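Placement Board, Blue Part Set: Gallery

Gyamfi Bench Notes / Boards and Fixtures

Text and layout by Zorica Radonjić

The placement board is a flat white work surface divided into outlined regions. A set of blue parts goes with it. Each part has a target on the board, and the task is to bring the parts to their targets in any order, unless the run sheet gives one. The layout was drawn at Drudadbridge in July and has been through several revisions, mostly to the line weights and to the spacing between neighboring regions.

Parts are printed in one color on purpose. Early sets used a different color for each part, and people sorted by color without looking at the shape. With a single color, the outline on the board is the only guide. The pale surface gives good contrast with the parts, and a dark tabletop keeps the edge of the board easy to find.

Board with small parts toward the far side. The pins are the smallest items in the set and the first to go missing. Spares are kept in a lidded tin, bagged by size.

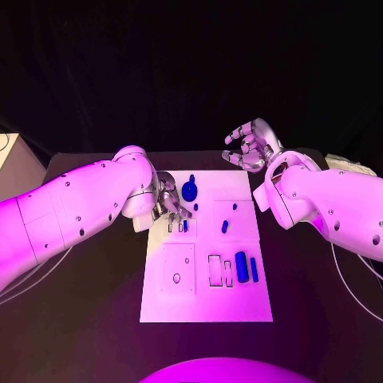
Mikkel Grímsdóttir: We ran the same layout at Gindinine and the pins were the slow part for us as well. The larger cylinders took almost no time. I would thicken the outline for the small round target by one line weight. At the present weight it disappears under low light, and people end up feeling for the spot.

The line weight is on the list for the next revision. Until then, a soft pencil line over the printed one is good enough and wipes off with a dry cloth.

Part with the wide round base. It is the easiest of the set to pick up from above and the easiest to knock over from the side. Approach it from the top and keep the wrist clear of the neighboring pin. The base should sit flat before the grip is released. If it rocks, check the underside for a print seam and sand it down.
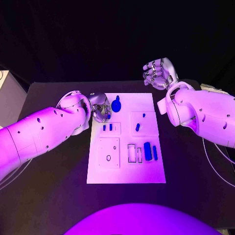 Far side of the board: blue round-based part and small peg.

Cylinders come in more than one diameter. The slimmer ones are easy to confuse when they are lying down, so compare the ends and ignore the length. A cylinder on its side will also roll if the table is out of level. Check the table with a spirit level in both directions before setting out the parts, and shim the legs, never the board.

Target outlines are plain: rectangles, an oval, a small circle. Print them at full scale with page scaling turned off, then measure one long edge against the drawing before cutting anything. The test log from Zosus covers 1,834 placements on the current layout, and most of the rejected ones trace back to a sheet printed slightly under size.

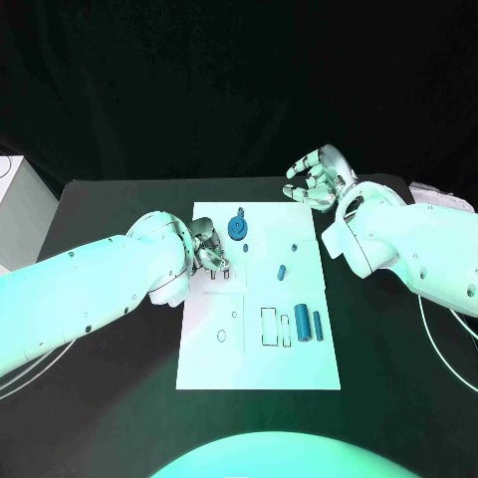 The other rejects were parts left across a line. A part counts as placed when no portion of its base crosses the outline. Judge this from directly overhead, as a low angle makes a tall cylinder look farther off than it is.

Storage: keep the board flat, face up, with nothing on it. Boards stored on edge for up to 18 weeks came back with a slight bow, enough to let the small cylinder drift. Parts go back in the tray by shape. The drawing file and the parts list are held under layout number 64. Requests for either go to Fatos Vasić.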